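Speaker notes – "What does 'generalizes' mean when the objects all sit on one table?"
Pestlow workshop, afternoon slot, keep it under 20 minutes

Slide 1. Skip the title, get to the claim. The Drukent method says a policy trained from wrist views can pull chargers out of power strips it has never met. I want people to doubt this a little by the end.

Slide 2. Leave both up while I talk.
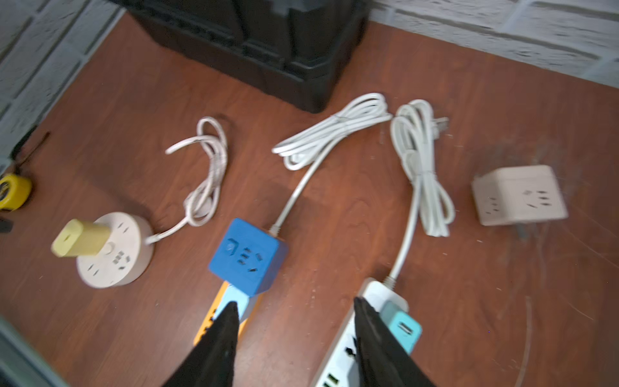
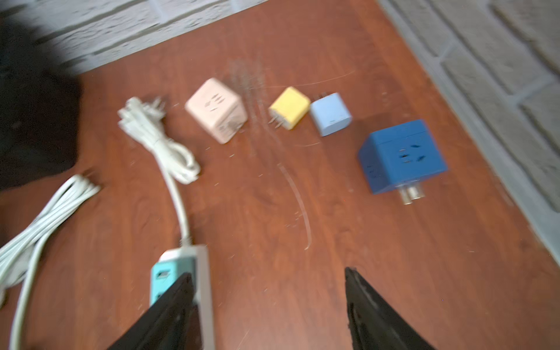

Wrist views from the power accessory task, same tabletop.

Slide 3. Headline number. 131 trials, 64 successes. The write-up calls that strong. I'd call it a coin flip with a good camera. Ask the room what they would have guessed before seeing it. Wait for an answer, don't fill the silence.

Slide 4. What counted as a success? Plug leaves socket. Dragging the whole strip across the table and shaking the plug free also counted. When we rescored the Kotian logs with "strip stays put" as a rule, the gap over the baseline mostly went away. Say "mostly" – the plot still shows something.

Slide 5. Training set is 463 demos from 4 operators. Sounds varied. But every held-out test used the same table and the same wall, so I can't tell whether the policy learned plugs or learned the room. (If someone brings up color augmentation: yes, they did it, no, it doesn't answer this.)

Slide 6. Cables. The method treats them as background. I don't buy it, a stiff cord pushes back. Larel has force data, we should ask for it.

Slide 7. What would change my mind: new table, stricter scoring, failures published next to the wins. Cut this slide if running late, go straight to questions.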